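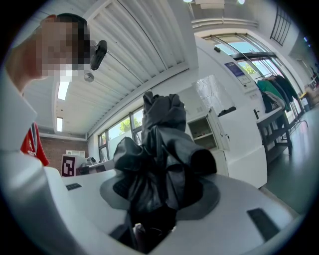

A dark garment of slightly shiny fabric, bunched up, with many creases and folds.

Jacket (care and storage at home)

A jacket is a garment for the upper body, worn over a shirt or a jumper. It usually has sleeves and an opening at the front, which is closed with a zip, buttons or press studs. A coat is longer and in most cases heavier, but the border between the two is not sharp and in many households both words are used for the same piece. This article treats the light jacket with a smooth outer fabric, and in particular how it is folded, hung and kept between the seasons.

Outer fabric

The outer layer of a light jacket is often woven from polyester or nylon. Both fibres are smooth, and for this reason the cloth gives back some of the light that falls on it. On a black jacket this effect is strong: the top of each fold looks pale, while the hollow beside it stays fully dark. Cotton jackets have a duller surface and show their folds less.

Smooth cloth slides easily over itself. It is pleasant when the jacket is put on over a woollen jumper, but it makes folding more difficult. A sleeve that was laid across the back slides down again when the jacket is lifted, and a pile of such jackets falls over sooner than a pile of cotton ones.

Lining

Many jackets have a second layer on the inside, called the lining. It covers the seams and gives the jacket a better fall. A lining that is cut too tight pulls the outer fabric inwards at the hem, and small wrinkles appear there which do not go away with ironing. Loose linings can come out at the cuff and should be pushed back by hand before folding.

Creases

A crease is a line that remains in the cloth after it has been bent under pressure. A fold is the bend itself, and it may leave no line at all. When a jacket is picked up in the middle with one hand, it forms many folds at once and the sleeves hang down at different heights. If it is put down again soon, the folds mostly open by themselves. If it stays under other clothes for a long time, they become creases.

Creases in polyester are best removed with steam or with a cool iron and a thin cloth between iron and jacket. A hot iron can make the surface shiny in one place or even melt it. The care label inside the jacket should be read first. A simple method is to hang the jacket in the bathroom during a shower and to smooth it with the flat hand afterwards.

Folding

There are several ways of folding a jacket. The most common one in the home is the flat fold:

The jacket is closed and laid on a table with the front down. The sleeves are brought over the back, one after the other, so that they lie straight and point to the hem. The two sides are then folded towards the middle. At last the hem is brought up to the collar, once for a shelf and twice for a narrow drawer. The air is pressed out with the forearm, from the collar outwards.

The roll begins in the same way, but the jacket is rolled from the hem and the collar comes at the outside. Rolled jackets take less room in a travel bag. If there is a hood, it can be turned over the finished roll to keep it together. A thick filling does not like this treatment for many weeks.

A third way is sometimes called the Skedine fold. Here the jacket is turned half inside out at the shoulders, so that one shoulder sits in the other and the lining is on the outside. It protects the outer fabric from rubbing and was described by Tineke Bakker in her household booklet "Stukus", where she recommends it for dark jackets in a suitcase. The booklet has 40 pages, of which 17 are about outdoor clothes.

Hanging

A jacket in daily use is normally hung up. A hanger with broad ends is better than a wire one, because a thin wire presses a point into each shoulder. The zip should be closed up to the chest, otherwise the front edges become wavy. Hooks are quicker, and for children they are easier, but the jacket should then hang from the loop inside the collar and not from the hood.

A jacket that is wet from rain must be dried before it goes into a closed wardrobe. It should hang free in the room, not directly over a radiator.

Storage between seasons

Light jackets are commonly put away when the heavy coats come out, in many houses in September or a little later. Before this the pockets are emptied and the jacket is washed, as old stains are harder to remove in spring. Boxes, cloth bags and deep drawers are all suitable when they are dry. Fully closed plastic bags are less suitable for natural fibres, which keep some moisture.

In a box the heaviest pieces lie at the bottom. Smooth jackets are placed between cotton ones so that they do not slide. A note on the lid saves much searching later.

See also: Coat; Lining (sewing); Clothes hanger; Ironing; Wardrobe

Contact the editors | © Plastita Household Encyclopedia | Back to top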